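Sealing a grey marble worktop: how many coats, and does the existing sealer have to come off first?
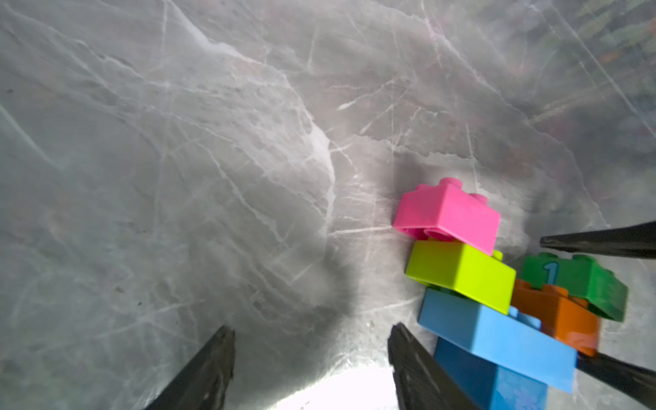 The kitchen came with the flat when I bought it in May, and the previous owner left no record of what was put on the stone. I have been told it is marble but have not had it confirmed. Water dropped near the sink darkens the surface in a few minutes. Water dropped at the far end, by the window, still stands as a bead after half an hour.

I have a tin of Mundach penetrating sealer, solvent-based. The label says to apply to bare, dry stone and wipe off the excess after 13 minutes. It says nothing on sealing over an older product. My points are these:

Do I need to strip the whole top, or only the part near the sink?
Is one coat enough, or should I plan on two?
Should I rub the surface down first? I have 400 grit paper to hand.

The top has a glossy finish and I would like to keep it that way. No polish has been used while I have lived here. Cleaning is with washing-up liquid and a microfibre cloth.

Posted by tikildale_flat

Yasuo Amano

Confirm the stone first. Put one drop of lemon juice on a hidden spot, such as the underside of the overhang or inside the tap cut-out, and leave it for five minutes. Marble will etch and leave a dull mark. Granite and quartz composite will not. If it is composite, put the tin away, as a penetrating sealer has nothing to soak into and will dry as a smeary film.

Assuming it is marble:

A penetrating sealer sits in the pores. It wears unevenly, and the sink end always goes first. You do not need to strip the far end. Stone that is still sealed will take up very little of the new product, and what it does not take up you wipe off. Stripping is needed where there is a topical coating, meaning an acrylic or wax layer on the surface. To check for that, scrape a hidden area with a fingernail or a plastic card. If you get a whitish curl, there is a coating and it must come off with a stripper made for stone.

Degrease the whole top with a pH-neutral cleaner, rinse with plain water and leave it overnight. Stone round a sink holds water for longer than people expect, and solvent sealer over damp stone can go cloudy. Then apply a thin coat, wait the time on the label and buff until a dry cloth moves without drag. Repeat the water test the next day. Apply a second coat only where the stone still darkens.

Do not use the 400 grit. Glossy marble is finished well beyond that grade, by machine with an even load. By hand you will get dull patches, and they show when the light comes in low from the window.

Sealer does not prevent etching. Vinegar, lemon and some limescale removers will mark the surface whatever is in the pores.

Gun-woo Kang

Agree with the above, except that I would do two coats near the sink regardless. Open a window and keep the hob off, the solvent ones smell strong.

eris_k

I just used olive oil on mine and it looked fine.

Yasuo Amano

Please do not put olive oil on marble. It turns yellow in the pores, and getting it out means a poultice.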